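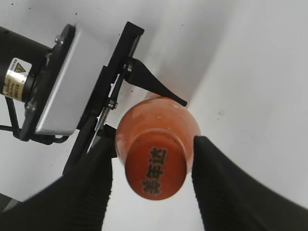 Two Hands, One Bottle: Pevell Lab and Brukerau Share a New Way to Teach Robots the Handoff

4 min read
December | By Chrysoula Katsaros, Pevell Lab News Office

Passing a bottle from one hand to the other is something most of us learned before we could talk, and we have never given it much thought since. For a pair of robot arms it is a surprisingly fussy business, and we are very happy to share that the manipulation group at Pevell Lab, working with our longtime friends at Brukerau, has found a way to make it a good deal more dependable.

The method is called Kuusk, and it deals with the short stretch of time when both grippers are close to the same object and one of them has to decide to let go. Many two-armed systems run that moment on a timer. Kuusk has each arm keep its own running guess about how firmly the other one is holding, built from the view at the wrist and the effort in the finger motors, and the giving hand opens only when the two guesses agree. If they don't, both arms wait, shift a little and try again (the team calls this "the polite pause," and the name has stuck).

In the group's main test, 307 handoffs were attempted with filled drink bottles, jars and soft pouches. The older timed method, run on the same objects from the same starting positions, completed 183 of them. Kuusk completed 300. The seven it missed were all soft pouches, which fold in ways the wrist view doesn't handle well yet, and the group is already busy with those.

"A full bottle is a wonderful teacher," said Dalia Vasiliauskas, who leads the project. "The liquid moves, the plastic gives a little when you squeeze it, and if you turn it end-on the camera sees a circle and very little else. We started with wooden blocks, like everybody does, and we were so pleased with ourselves, and then we went and bought some soda!"

The two sides of the rig carry different fingers, one set tapered and the other broad and ribbed. Vasiliauskas wanted it that way from the beginning, so that the method would have to work between hands that don't match. Brukerau's engineers helped tune the finger motors and spent many long afternoons at the bench with us, for which the whole group is grateful.

Training took less practice than we had expected. A person guided the arms through 20 handoffs for each kind of object, and the system learned the rest by trying on its own overnight. Adding a new object currently means another set of guided handoffs, and the team would like to bring that number down.

The next stop for Kuusk is Imley, our shared test kitchen, where the arms will be passing groceries from a crate to a shelf. A paper with the full results, including every failed attempt, is being prepared, and the recordings will be released along with it. Reporters and teachers who would like to visit are very welcome and can write to the news office to set up a time.

Recent from the News Office
Imley test kitchen opens its second bench
Why soft pouches are hard: notes from the manipulation group
Brukerau and Pevell Lab extend their joint work
Student projects in two-armed sorting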